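Surgical robotics open day at Granach draws a full house

The training center at Granach opened its doors on November 8, 2019, for a day of talks and demonstrations on robot-assisted surgery. We had put out 70 chairs and ended up bringing in more from the staff canteen. Visitors came from local hospitals, two nursing programs and the engineering college, along with a fair number of neighbors who had seen the poster at the library and wanted to know what goes on in our building.

The morning was given over to short talks in the Kiều Room. The first covered how instruments are cleaned, checked and tracked between uses. The second dealt with how surgeons are trained at the console, beginning with simple exercises such as moving rings from peg to peg and working up to stitching. Trainees in our program are asked to log 40 hours of practice before they move on to the advanced course, and several visitors wanted to know whether that was enough. The speaker's answer was that it depends on the person, and that many trainees choose to do more.

After coffee everyone moved next door for the suturing session, which was shown on the large screen with a running commentary. Most of the questions came during this part. 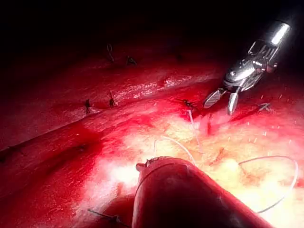 Gripper open over the tissue, with several suture knots already in place.

One question was about the jaws. People sitting near the front had noticed the fine ridges on the inside faces and asked what they were for. The ridges help the gripper hold on to a thread or needle without letting it slide. Gripping too hard can fray a suture, so trainees spend a good deal of time learning how much is enough. They have to judge much of this by eye — watching how the thread and the tissue move — and it is one of the skills the instructors look at most closely.

Another visitor asked if the robot does the sewing by itself. In the systems we teach on, it does not. The surgeon sits at a console and moves two hand controls, and the instruments follow. Large movements of the hand can be scaled down to small ones at the tip, and the software filters out tremor.

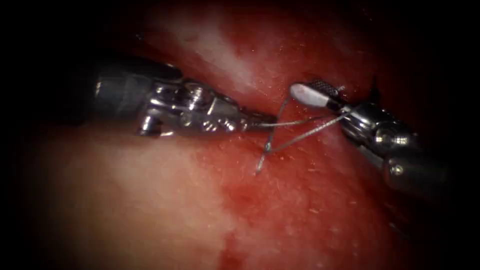

Two instruments with the thread looped between them.

Knot tying got its own segment. In the basic method we teach, one instrument holds the thread while the other makes the wraps and then takes the free tail. Leave the tail too long and it gets in the way. Leave it too short and it slips out of the wrap, and you start over. The instructor went through the steps slowly, then took requests to repeat them, and we ran 20 minutes past the printed schedule.

In the afternoon, visitors could try the practice consoles for themselves. These were set up with foam pads and colored thread on loan from Sollex, and the line went out into the hall for most of the session. Evau provided the tablets used for sign-in and for the feedback form. If you came and didn't get a turn, leave your name at the front desk and we will let you know when the next trial evening is set.

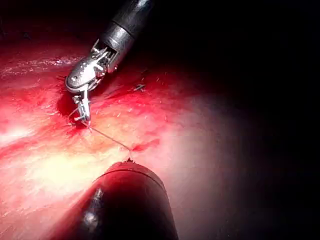
By the Newsletter Desk, Granach Training Center

For readers who missed the suturing session, the point that came up again and again was tension. A stitch needs a steady pull to lie properly, and with two instruments working close together there is little room to get it wrong. The instructor advised beginners to stop and look each time the thread goes tight, and to move the tips a short way at a time.

Handouts from both morning talks are at the front desk. The next beginner course has a few places left, and the sign-up sheet is on the board outside the Kiều Room.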